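Keeping the kitchen going when you're low

These tips are for the weeks when depression makes ordinary housework feel too big. They won't treat anything, and they don't replace your doctor or your medicine. They are ways to keep food in the house and the sink usable until things ease up.
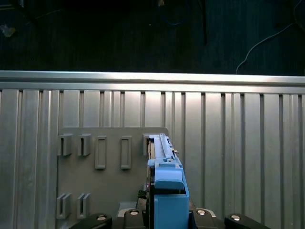 Start with the dishes. Put away most of what you own and leave out two plates, two bowls, two mugs and a few forks and spoons. With so little in use, the sink can't fill up very far. The rest can go in a box on a high shelf. If you can't face washing at all, fill the basin with hot water and soap and leave everything in it for an hour. Most of it will need only a rinse afterward. Paper plates are fine too. Buy a pack and use them without arguing with yourself.

Food

Keep one shelf for things that need no cooking: crackers, peanut butter, canned fruit, tuna, cereal, shelf-stable milk. Write "eat from here" on a strip of masking tape and stick it to the edge. On a bad evening you won't have to open every cupboard and decide.

When you do have some energy, cook a double batch of something plain and freeze it in single portions. Soup, chili and rice all work. I freeze up to 7 portions at a time, because that is what my freezer drawer holds. Write the name on the lid. Frozen chili and frozen spaghetti sauce look the same.

Frozen chopped onions and bagged salad cost more than whole vegetables, but less than whole vegetables you throw out.

Medicine and water

Keep daily pills beside something you already use every morning, such as the coffee maker, but away from steam and out of reach of children. A weekly pill box shows whether you took today's dose. If you miss one, check the leaflet or call the pharmacy before you double up. Fill a water bottle at night and put it by the bed.

Trash and laundry

Leave four spare bags in the bottom of the trash can, under the one in use. Take the kitchen trash out first, even if no other room gets touched – it's the one that smells. For laundry, wash underwear, socks and one set of sheets. Everything else can wait. Clean clothes can live in the basket, unfolded.

Asking for help

People often offer help and then don't know what to do. Keep a short list on the fridge with small jobs on it: take out recycling, pick up milk, change the bed. Hand it over when someone asks.

If you stop eating, or have thoughts of hurting yourself, call your doctor or a crisis line right away. In the US you can call or text 988 at any hour.

Text by Isla Paewai | Contact | © Brukholm Home Notes | Back to top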